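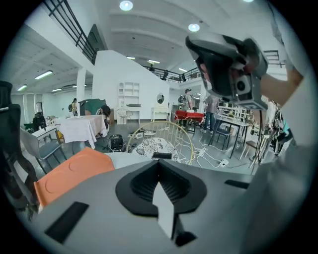
1. Before you start

I always wipe the grey body first, then look down into the black funnel with a torch. Fluff loves those ribs! Ours at Stiltbridge get a full strip-down every 52 sessions - put the number in the log, please.

2. Closing check

Bring the fingers together slowly. They should meet at the tip, and if one lags, back the screw off and try again (I usually need two goes).
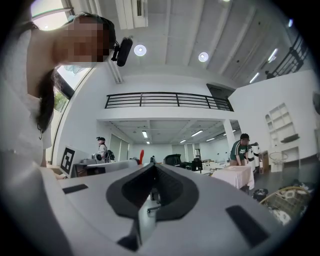

3. Cables and signing off

Coil loosely, tag it, shelf 7.

Comments

Fan: Is the torch in the kit?

Mernow: Yes, drawer 23.

Fan: Found it, ta!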